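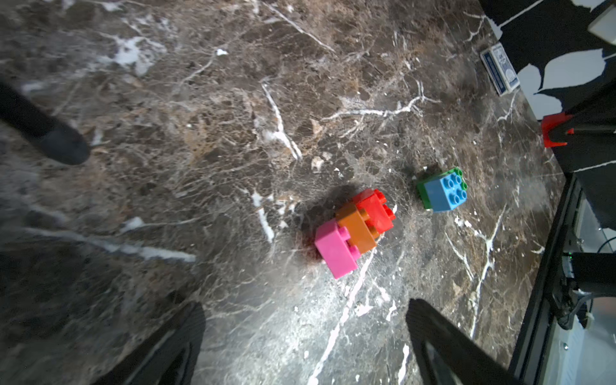
Chapter 5
Picking, Placing, and Stacking

Learning Goals

After completing this chapter, students should be able to:
describe a pick-and-place task in terms of a start state and a goal state;
choose an approach direction for a small object;
write a trial plan that another team can follow without asking questions;
record a failed trial in enough detail to be useful later.

Key Terms

approach, clearance, goal state, grasp, home position, release, trial

5.1 The Stacking Project

Toy building bricks are a common choice for first lessons in manipulation. They are cheap, they have flat sides that a gripper can hold, and they join only when they are lined up with some care. In the photograph that opens this chapter, pink, orange, and red bricks are joined in one stack, and a light blue brick and a green brick make up a second group to its right. A boxed deck of playing cards lies farther off on the same marble surface. The two gripper fingers at the bottom of the view have open space between them.

Before moving the arm, a team must decide what counts as one object. A stack of joined bricks may be lifted as a unit, or it may be taken apart one brick at a time. These are different tasks. They call for different grasps, and they should never be entered on the same trial sheet.

The project in this chapter follows the format used by the Grudlow Robotics Club, where students work in teams of five under the direction of Johanna Aigner. Each team completes 32 trials. The first four are practice trials and are not scored, leaving 28 for the final report. A trial begins and ends with the arm in its home position.

5.2 Team Roles

The operator controls the arm. The recorder writes down the result of each trial before the next one begins. The resetter returns the objects to their starting places, and only when the operator has called "clear." The remaining two members check the work area and keep time. Roles change after every eighth trial.

5.3 Describing the Start State

A start state lists every object the gripper could touch, including objects that are not part of the task. Position may be given by measurement or by reference to a fixed mark. Color alone is a weak description, as light and shadow can change how a brick appears to the camera. State the color, the position, and the direction in which the studs point.

Compare the two entries below, both taken from student trial sheets.

Entry A (Nhàn Tiêu): Red brick, left mark, studs up, long side parallel to the table edge. Nothing within one hand's width.

Entry B (Njål Lindqvist): Red brick near the middle, same as last time.

Before reading Section 5.4, rewrite Entry B so that a new resetter could place the brick correctly. Supply any measurements you need and underline each one you have added.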